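Rolberg Stainless Work Table, 4 ft

Item 1401 | Ships flat | Sold by Vurach Shop Supply
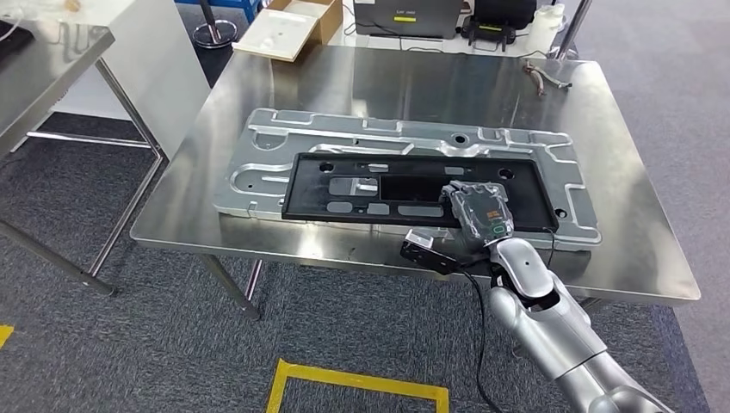

A stamped aluminum panel laid out on a stainless table, with a black tray on top.

I've been selling shop furniture for long enough to have opinions about tables, and this is the one I'd buy. I did buy it, in fact. Two of them, one for the store and one for my own garage, and the garage one has had a much harder life.

The Rolberg is a plain brushed stainless work table. No drawers, no pegboard, no power strip glued to the back edge. You get a flat top, four legs, a lower shelf and a bag of bolts, and if you're the sort of person who wants a table to clean parts on, sort hardware on, cut gaskets on or pack boxes on, that's pretty much all you need. I also fold laundry on mine. Don't tell Rolberg.

The top

Brushed finish, with the grain running the long way. People ask me all the time whether it scratches, and yes, of course it does! It's bare steel. The first scratch hurts, the next ten hurt a bit less, and after a couple of months they all blend into the grain and you stop looking. If you want to speed things up, take a gray scuff pad and go with the grain in long strokes. Never in circles. I did circles once on a floor model and had to sell it at a discount to a very nice man who kept bees.

The edges are folded under and hemmed, so you can lean on them with bare arms. The corners are welded and ground smooth. I ran my hand along every edge of the first shipment looking for a burr and only found one, on the underside near a leg socket, which I took off with a file.

There's a sound-deadening pad bonded to the underside. Cheaper tables skip it, and you can hear the difference when you set a wrench down. This one goes thunk. The cheap ones go off like a cymbal.

The legs and shelf

Legs are round tube with screw-in feet, and the feet have a decent amount of travel. My garage floor slopes toward the drain and I got it level with thread to spare. The lower shelf clamps to the legs with set screws, so you can put it at whatever height you like. I keep mine low because I store tall jugs of coolant under there. Oksana Hrynyshyn, who runs our warehouse, has hers up high so she can get a broom under it, and her floor is a lot cleaner than mine.

Go easy on the set screws. Snug and a quarter turn. If you really crank them you'll dimple the tube, and then the shelf wants to sit in that dimple forever.

Putting it together

Two people is best. I've done it alone, upside down on a moving blanket, and it went fine until I had to flip it. Here's how I do it now:

Lay the top face down on a blanket or the opened box.
Thread all the legs in by hand before you tighten any of them.
Slide the shelf on and leave it loose.
Flip the whole thing over, with a friend.
Level the feet, then tighten the shelf.

The instruction sheet has you tighten the shelf before flipping. I've tried it that way and it went crooked on me both times, so I go my own way there.

Peel the plastic film off the top as soon as you're done. Leave it on through one hot summer and you'll be picking at it with a fingernail for an entire weekend.

Cleaning

Dish soap and warm water, then wipe it dry. For grease I use a citrus degreaser and rinse it well. Stay away from bleach and from steel wool, which leaves little bits behind that rust and make you think the table is rusting. I get a call about that every October when folks clean up for winter, and it's nearly always steel wool.

Water spots show. Fingerprints show too. A drop of mineral oil on a rag takes care of both, but buff it well or your paperwork will pick it up.

Which size?

We stock the 4 ft and can order the longer one. If you're laying out long, flat pieces (body panels, trim, sheet stock), measure the longest thing you handle and add a hand's width on each side. I went with the 4 ft at home since I mostly rebuild carburetors, and I've wished for the longer one exactly when I had a hood off. The extra length isn't much more money, but it does come on a pallet, so think about who's going to be there to help you get it off the truck.

Accessories that fit

Karkitz caster set, part 677. Replaces the feet. All of them swivel, 2 of them lock. Handy, although the table does sit a little higher on them.
Sastry rubber top mat. Cut to fit the 4 ft top. Good for anything painted or polished.
Extra lower shelf. Same clamps as the first one.

What customers say

"Solid, easy to wipe down, a bit noisy before I leveled it. Get the mat if you work on painted parts." Murdo Halliday

"Box had a torn corner but the table was fine. I'd like one more hole for running a cord through. Drilled my own, and it took a new bit and a lot of patience." Prys Foulkes

"Bought the casters afterward and wish I'd ordered them together. Swapping feet on a loaded table is no fun." Flora Sutherland

On drilling: Prys is right, stainless is stubborn. Slow speed, a sharp cobalt bit, plenty of cutting oil, and lean on it. If the bit starts to squeal, stop and put more oil on it.

Shipping and returns

In-stock tables leave our warehouse within 4 business days. Please open the box while the driver is still there and look at the corners. If something's bent, write it on the slip and send me a photo, and I'll get a replacement moving. Returns are fine as long as the film is still on the top. Once it's peeled, it's yours.

Questions go to the shop counter. Ask for me, or for Oksana if it's about freight.

Oluf Egilsson
Vurach Shop Supply
Page updated 22 July 2019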